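Avholm River Fund: frequently asked questions

What is the fund?
It is a public grant for cleaning the river Relar and its banks. The county started it in 1979 and the money is voted every year in December.

Is the fund going to be cut?
The county's draft budget proposes to reduce it from 758 thousand to 153 thousand. Nothing is decided yet - the council can still change the draft before the vote.

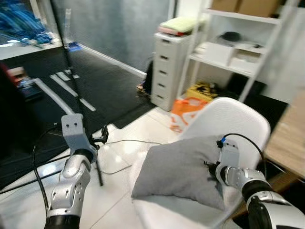
Light grey cushion on a white chair

Who is against the cut?
Members from both sides of the council have spoken against it. Councillor Định La of Erkwood has asked that the present sum is kept for 3 more years.

What happens to work that has already begun?
Contracts which are signed will be paid in full. This includes the bank repairs at Swanson lock.

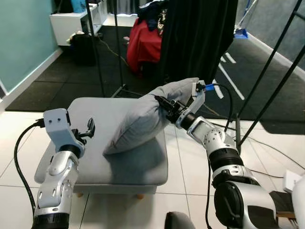 Lifting a pillow by the corner, over the ottoman

Can I give my opinion?
Yes. You can write to the budget office, by letter or by e-mail, until noon on the day before the vote. Please put your name and your parish on it. Letters without a name are read, but they are not printed in the council papers.

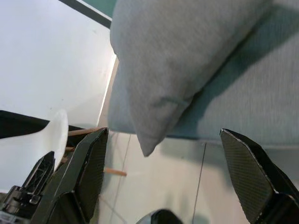
If you prefer to speak, ask the clerk for a place on the speakers' list. Each person has a few minutes, and the meeting is open to all residents.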